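Dumpling night outgrows its plate

Parwood – The monthly supper at the Idport Street community kitchen was supposed to be a quiet affair. The organizers planned on 50 guests, bought flour for 50 guests and put out chairs for 50 guests. By six o'clock the line had reached the bus stop, and Fahad Niazi was on the phone asking his sister whether she owned any chairs.

By closing time the kitchen had served 486 dumplings, according to the tally taped to the refrigerator. Niazi, who runs the supper, would like it known that he made some 600. He has declined to speculate about the difference, though he did look at the kitchen crew for quite a while.

The menu ran to 11 fillings, among them cabbage and mushroom, pork and chive, and a pumpkin one that had its supporters. Wrappers came in several colors, a system meant to help people tell the fillings apart. It worked until the second batch, when the color chart got wet.

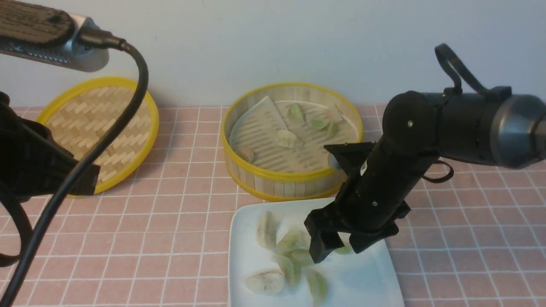

Dumplings in the bamboo steamer, with more piled on a plate on the pink tile counter.

The pink tile has its own following. Hammad Sial, who has rolled dough in the kitchen for years, argued against replacing it when the cabinets were redone last September. "You can scrub it, you can flour it, and it makes everybody look healthy," he said. The grout, he admits, is another matter, and he has a toothbrush set aside for it.

A proposal to switch from bamboo steamers to one large metal one was raised again after the meal. It was defeated again after the meal.

The next supper will go ahead with a sign-up sheet, available at the front desk and at the Limsakul grocery on the corner. Guests are asked to write down how many dumplings they expect to eat – and to be realistic. Niazi plans to double whatever they put.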